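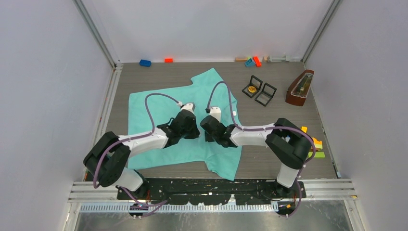 Helmut Hamann

March

Teaching two arms to deal with a T-shirt: project report

My project was to collect demonstrations of shirt handling for a learning system. The course handout called this "the data portion" and gave it one line. It took up the whole term.

I chose a T-shirt because I own several and assumed I understood them. Cloth has no fixed shape, so the same shirt dropped twice gives the arms two different problems. A block is a block wherever you put it. A sleeve can be under the hem, inside the collar, or folded over in a way I still can't draw.

Setup

Both arms were driven by hand through Teuber, our teleoperation program, and each run was saved in Claltix. One run is one episode, starting with the shirt on the floor of the cell and ending when I pressed stop. I left the blocks, the metronome and the other odds and ends along the edges, on the theory that a policy trained in a perfectly tidy cell would panic at the sight of a real home. I have no evidence for this theory, but it saved me cleaning up.

Collection

The plan called for 200 usable episodes. I recorded 397 to get them. Most of the rejects were my own work: I closed a gripper on air, grabbed both layers when I wanted one, or pulled the arms apart with more confidence than the shirt deserved. I kept a separate folder of failed grasps that I recovered from, which my advisor considers the best part of the set. I try to take that as a compliment.

The lift was the hardest step to do the same way every time. Both grippers need a hold near the top of the shirt, and then the arms have to rise together. If one gets ahead, the cloth twists and the next fold starts from nowhere useful.

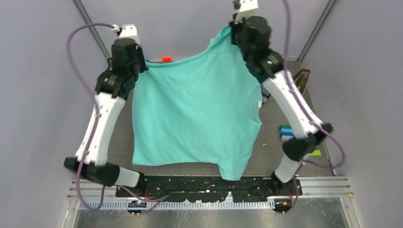
Figure 2. Teal shirt held up between the two grippers.

Labeling

I cut the kept episodes into 3836 short segments and gave each one of 5 labels: reach, grasp, lift, spread, release. The line between "lift" and "spread" was obvious to me in the first week and a matter of faith by the last. I relabeled the early episodes after noticing that my standards had drifted, then found that my standards for drift had drifted too.

What I would change

I would write the label rules down before recording anything. I would also use more than one shirt, as a model trained on this set may decide that all clothing is teal. The segment list and my label notes are in the project folder, under "final_2".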